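Home Posts Replies Media About

Spent the afternoon at the Hako open day in Dalesholm. Notes follow, mostly on the desk-tidying demo. 1/7

Rawiri Hollis ran the session. The policy is called Clitivis. It is trained in simulation first and then moved to the arm. The simulated stage was the part I came for, and it got most of the hour. 2/7

Task set: desk objects only. Pens, markers, cups, notebooks. Each episode starts with the objects in new positions and the lighting changed. They run 2,000 episodes per task before anything goes near hardware. 3/7

Mesh is the awkward material. Fine wire aliases at low render resolution, and the noise pattern shifts with viewpoint. Hollis's team renders the pen holder with the mesh left in and lets the policy deal with it. One marker, red cap, gray tabletop with reflections on it. 4/7

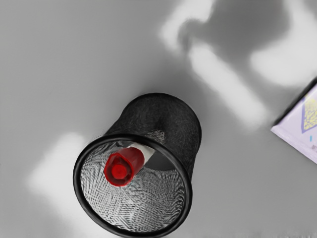
Does the simulator model contact between the marker and the mesh?
Only approximately. The wall is treated as a smooth cylinder for collision, with friction raised to compensate. Duangjai Saithong said full wire geometry slowed each step too much to be usable. 5/7

Timing: control loop was quoted at about 300 Hz, with the camera policy running well below that. I asked for the latency between the two and was told it is logged but not published. Would like to see it. 6/7

The hardware demo started at 2 and ran over. I had a train and left before the questions. Slides are supposed to go up in December. The Papadopoulos talk on gripper wear was in the other room at the same time, so if anyone has notes, please send them. 7/7

Recent posts
Friction values in simulation: a short list
Calibrating a wrist camera without a target
Reading notes on depth noise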